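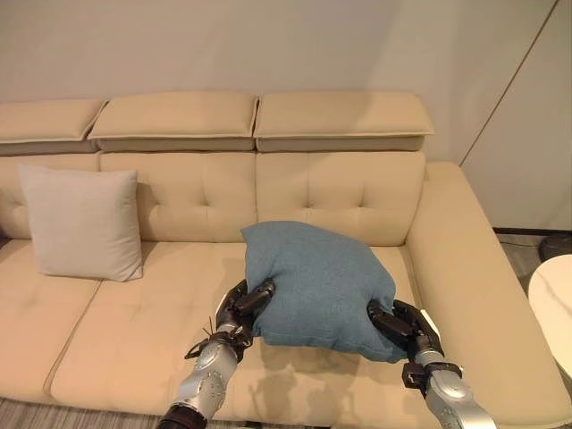

Last updated: July

The lead operator at Devside has steered the arms through 179 pillow pickups for the Vusano project. She works by remote control, in shifts of 80 minutes.

"Soft things are harder than boxes," she said. "You squeeze from both sides and the cushion folds — then you have to decide if that's enough."

Does she throw out bad runs? "We keep most of them. If I drop one, I pick it up again and keep recording."

Her next task is folding blankets, with 2 operators taking turns.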